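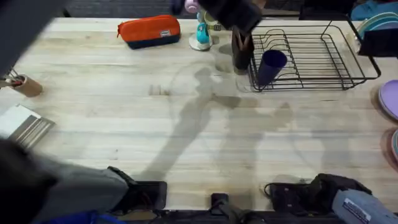
Owners' List > Bookings and Deposits

Saturday, February 23, 2019
Posted by Raíssa Bastos

Re: Security deposits on the smaller cabins

Arlo Ambrose wrote:

> We have two cabins on the Ullarach side, both sleeping six, and we have always taken a security deposit by check before arrival. This winter I've had more trouble with the deposits than with the guests. Two checks came after the people did. One couple wanted theirs back the morning they left and were upset that I wait until the cleaner has been in.
>
> My wife wants to drop deposits and charge a damage waiver. I'm not sure. If somebody breaks a window I would like to have their money in hand. What are other small owners doing, and has anyone done both? Also, if you changed over, what did you do about the people who had already booked under the old terms?
>
> Arlo

Arlo,

We changed over in September, so I can tell you how it has gone for us, with the warning that it has only been through one fall and most of a winter. Our place is Jenolden, the log house past the boat ramp, and the apartment over the garage, which we rent separately except in July.

Under the old system the deposit was $415 for the house and less for the apartment. It came by check or card and went back within 14 days of departure. In the years we did it that way I kept part of a deposit very few times, and almost every one of those turned into a long exchange of emails. The worst was over a canoe paddle. The amount I kept was less than the time was worth, and that family had been coming for years and hasn't been back.

What bothered me more was the bookkeeping. The deposits sat in the same account as the rent, which they should not have done, and every spring I had to sort out which money was ours. Henryk Marciniak has explained on this list before why you want a separate account, and he is right. Check what your own state says about it. Some treat a vacation rental deposit the same as any other tenant's and some don't mention it at all.

The way we do it now, the guest pays a flat fee with the final payment. It isn't refundable. It covers accidental damage up to a limit that is written in the rental agreement. It doesn't cover pets, smoking, lost keys, or anything done on purpose, and the agreement says we can charge the card on file for those. You can buy a policy that stands behind the waiver, or you can carry the risk yourself. We carry it ourselves on the apartment and have a policy on the house.

So far the claims have been small. A lamp, a screen door, a cracked shower tray. The shower tray was the only one that hurt, $620 with the plumber, and the tray was due to be replaced anyway.
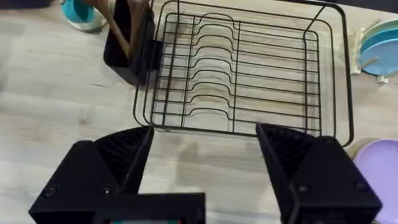
The policy on the house paid the screen door without an argument, but they wanted the cleaner's note from the day of checkout and a receipt for the repair. If your cleaner doesn't write anything down now, you will need to start. Ours fills in one sheet per turnover and leaves it in the kitchen drawer. I take a picture of it when I'm up there.

On your point about having money in hand, I understand it, and I felt the same. A deposit of a few hundred dollars will pay for a window. It won't pay for a flooded bathroom, and that is where your regular insurance comes in. Call your agent and ask directly whether the policy covers short-term paying guests. We found that ours had been written as a second home with occasional rental, and the agent's idea of occasional was a lot less than what we were doing. Correcting it took our premium up to $1071 for the year, from $949. I would have been glad to know that sooner.

For people who had already booked, we left them on the terms they signed. I kept a list of the old bookings taped inside the file cabinet and crossed them off as the deposits went back. Vasanthi Namboodiri offered her guests a choice, and she told me most took the waiver, but a few picked the deposit and then changed their minds, so she ended up with more paperwork for a couple of months. I would not offer the choice if I were doing it again.

Doing both at once is possible. Some of the bigger places at the south end take a waiver for ordinary stays and a deposit on top for weddings and reunions. If you do that, the agreement has to be very clear about which one pays first. I have seen one where it wasn't clear and the owner ended up refunding everything.

A few other things that came up:

Say the fee up front. We list it on the first quote with the cleaning charge and the tax, so the total doesn't jump at the end. We had one complaint, and it was from a quote I had sent with the old form.

Prarnar, if you use them for your calendar, has a separate line for a waiver under the extra charges. Don't put it in as a deposit or it will be refunded automatically two weeks after checkout. I did this twice.

Lodging tax on the fee depends on the county. Ours wants it taxed because every guest has to pay it. When it's optional they see it differently. Ask them in writing and keep the letter.

Change the house rules and the confirmation email at the same time as the agreement. Alaric Hutchins noticed that our confirmation still promised a deposit refund in January, four months after we had stopped taking deposits. He had booked the apartment for his in-laws and asked when he would get his money.

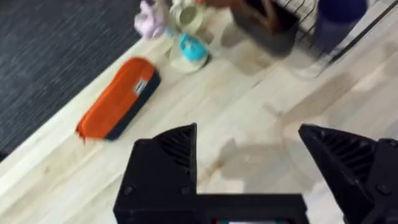
Can an owner still turn down a guest who has damaged a place before, if that guest is willing to pay the waiver?

Paying the fee doesn't oblige you to take the booking, as long as your reason is the damage and you would apply it to anyone. We keep the turnover sheets for three years partly for that purpose.

If you want to see the wording we use, write to me off the list and I'll send the two pages. It started as the agreement the Kemppainen cabins were using, with their permission, and a lawyer in town went over it for us. You should have your own person look at it before you use it, especially the paragraph on charging the card, which she rewrote completely.

I'm also interested in what people do about firewood. We have been leaving a stack by the door for free and it is gone by the second night no matter how much we put out — I'd like to start selling it by the bundle after the first one, but I don't know how guests take that. I'll start a separate thread when I have our numbers for the winter.

Raíssa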